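Posted Friday, May 28, 2021 by Girnitside Product Desk

Sendholm Tabletop Writing Board, Item 1534

The Sendholm is a dry-erase board sized for a desk or dining table. It is used flat, like a pad of paper, and has no stand, tray or wall hardware. The face is glossy white. The corners are rounded and the edge is finished with a thin black rim that sits flush with the face, so a hand or sleeve can pass over it without catching.

The board is sold singly (item 1534) and in cartons for schools and offices (item 3525). Both use the same panel. Carton boards ship with a paper interleaf between faces, which should be removed before first use. A clear protective film covers the face of every board and peels from any corner. Marker ink applied over the film will not behave as described on this page.

Writing surface

The face accepts any low-odor dry-erase marker with a bullet or chisel tip. Fine tips can be used, but they leave a narrower line that is harder to read from across a table. Hold the marker at a shallow to medium angle. A vertical grip wears the tip faster and tends to skip on long curves. Permanent markers, paint markers and wax pencils are not suitable. 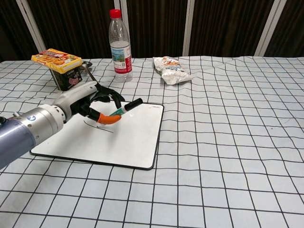 Board flat on a tablecloth, with a few thin strokes in black marker.

The board can be placed on bare wood, laminate, glass or cloth. On cloth, pull the fabric tight first. A fold under the panel lets it rock when weight is put on one corner, and the line will show it. The back is plain and carries four low pads, one near each corner. The pads grip smooth tops well and woven cloth less well - for heavy use on a tablecloth, order the Rana underlay, item 63, which is cut slightly smaller than the board and stays out of view.

Cleaning

Wipe with a dry felt eraser or a soft cotton cloth. Ink left overnight may need a damp cloth, followed by a dry one. Do not use scouring pads, acetone or kitchen degreaser. The face is rated for 1000 wipe cycles with the Willton felt eraser, tested with black and blue ink. Red and green inks were not part of that test and can leave a faint tint if they are not wiped the same day.

Storage

Store flat or on edge, away from heaters and direct sun. Do not stack boards face to face without a sheet of paper between them. The rim is pressed on at the factory and cannot be replaced separately.

Supplied with: one board, one care card. Markers, eraser and underlay are sold separately.

Returns are accepted on unused boards with the film in place. Cartons must be returned complete.

Last updated: May 2021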